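Ticket 2470
Subject: Pull-out dish rack in lower cabinet stops before the end
Opened by: Modupe Omoregie
Status: waiting for part

Hello, I write about the Mikau pull-out rack in our kitchen, unit 17. Since last Thursday it comes out well for the first part and then it stops hard. If I pull stronger, the whole rack lifts a little on the left. I already took out all plates and cleaned the rails with a dry cloth. It did not help.
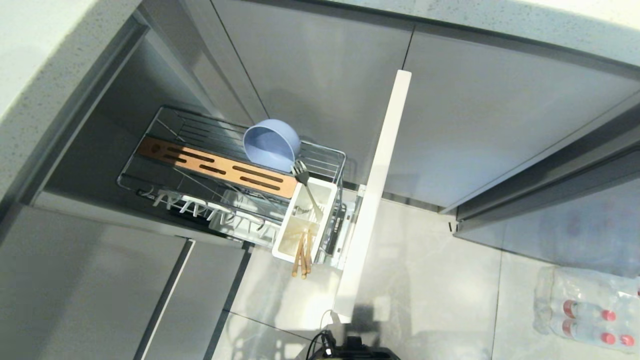

Edovent, November

Reply from Abimbola Bashir, Sani Kitchen Service

Dear Modupe, thank you for the photo. I see the wire rack with the slotted board across it, and the white utensil caddy with a fork inside. Please do these checks:

Take out the bowl, the fork and the caddy, then lift off the board.
Push the rack fully in, wait, and pull it slowly with two hands.
Look if the 2 screws of the left rail are tight. Do not use oil.

Modupe, 10 a.m.: Done. Without the board it moves better, but it still stops at the same place. One screw on the left was turning free.

Abimbola: Then the rail must be changed. I ordered it from Drarnoteo, delivery takes up to 10 days. Please keep the rack light until then.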